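August 25, 2026

Wood finish test, Prudside oil against Slaoui hardwax, continued from the last page.

Rubbed down the second set of boards this morning. 180 was still in the sander and clogging, so went to a fresh disc before the first coat. Left end of board 3 has a burn mark from the planer that did not come out. Left it. It will be excluded from the gloss readings.

Coats as before: thin, wiped on with lint-free cloth, excess taken off after 18 minutes. The Slaoui pulls at the cloth sooner than the tin suggests. Hina Malik had the same thing on the drawer fronts and cut her wait to suit. I kept to 18 so the two sets stay comparable, and will run a shorter wait separately in October if there is stock left.

Used cloths are in the water bucket by the door. Please do not put the lid on it.

Water ring test on the first set, 172 hours after final coat. Glass with a wetted base, left overnight, ring scored the next morning after wiping. Prudside boards: faint ring on the reddish ones, gone by noon. Slaoui boards: no ring on any. One Prudside board has a dull spot near the knot - probably a thin patch from wiping against the grain, not a failure of the oil.
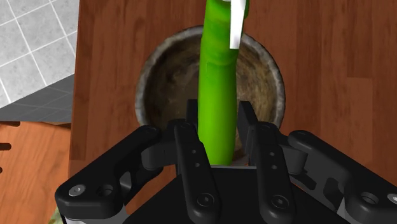
Render. Reddish-brown tabletop with the round bowl, lighter orange-toned wood at left.

Color shift is harder to call. Both finishes warm the wood. By eye the Prudside goes further toward red, but the window side of the bench flatters everything, so readings were repeated under the Nultunon lamp with the blind down. Meter drifted between the first and second pass. Recalibrated on the white tile and took both again. Only the second pass is in the sheet.

Odemico have not answered about the cure time for their hardener. Without it I do not want to start the third set. The 50 ml sample is on the top shelf, unopened.

To do:
- scratch test on set one, same weight as before
- order more 240 discs
- label the backs of set two, pencil rubs off once oiled
- ask Hina for her wait times on the drawer fronts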